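Pliltville Shared Workrooms list
Subject: Re: desk stationery, mesh or solid container?

On Friday, May 15, 2026, a list member wrote:

> We are about to replace the stationery containers on the shared
> tables. The proposal is to drop the Vusero drawer units (311 mm wide,
> too deep, everything ends up at the back) and go over to one open
> container per table. Two questions before the order goes in.
>
> 1. Is there a case for soft mesh bags over rigid bins? They are
> cheaper and they fold away.
>
> 2. Do scissors and staplers go in with the pens, or stay on the
> table top? At present there is no rule and people do both.
>
> Replies to the list, please. The Jidholm price holds until the end of
> the month.

Taking these in order.

1. Mesh or rigid. I would buy rigid for anything that stays on a table. We tried mesh bags in the upstairs room from February and the faults were the same each week. A bag has no fixed mouth, so it has to be held open with one hand while the other looks for the item. Small things work into the folds. Flat packets are fine in mesh. Pens are poor: the clips catch in the weave, and pulling one out drags the bag across the table.

Mesh is still the better choice for carrying between rooms. It weighs very little and you can see most of what is inside. My suggestion is one bag per room, kept on the hook by the door, and bins on the tables.

For the bins, the Jidholm shallow type will do. The listed length is 325 mm, and it fits the Zaidi shelf with a few millimetres to spare if the lip is turned outwards. Order the translucent version. With the opaque one people lift the bin to check it, and then it goes back in a different place. Translucent is not the same as clear, though. Through the side wall you get a colour and a blur, so label the short end as well.

2. Scissors and staplers. Keep both out of the bin. Scissors lie across the other contents and have to be moved before anything else can be reached. A stapler takes up the length of the bin and is heavy enough to slide when the bin is picked up. Both have a natural place at the table edge. Lay scissors flat and closed, with the blades pointing along the table, never towards a chair.

Pens, rubbers, clips and small packets go in the bin. Stand nothing upright in it. The shallow type is not deep enough to hold a pen on end and the whole thing tips.

On quantity: 41 bins covers every table with 5 spare. I would not order more until we know how the rims wear. The older ones split at the corners first.

Tables from the current arrangement follow. Mesh bag and stapler in the first, pen in a bin in the second, bin and green-handled scissors in the third.

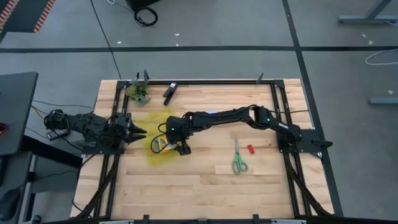
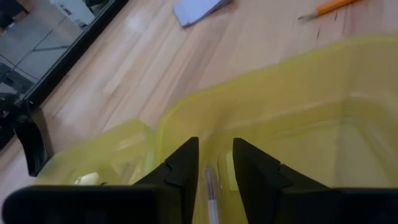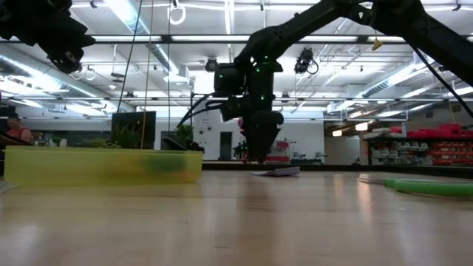
LABELS AND RETURNS

Use the narrow tape, black on white, fixed to the short end of the bin below the rim. Table number first, then the room letter. Do not put a contents list on the bin. We did this with the Vusero drawers and the lists were out of date within a fortnight.

Anything found on a table that belongs in a bin goes into the bin on that table, even if it came from another one. Sorting between tables can wait for the monthly check. Loose paper is a separate matter and should not go in the bins at all.

If the order is going in at the Jidholm price, please confirm the tint on the list first. Their yellow and their clear have adjacent stock codes, and I have had the wrong one delivered before.

Related messages
- Zaidi shelf brackets, second batch
- Worn table edges in the upstairs room
- Vusero drawer units: collection or disposal
- Label tape, narrow or wide

Last updated: Friday evening

Contact the list owner | Copyright Pliltville Shared Workrooms | Back to top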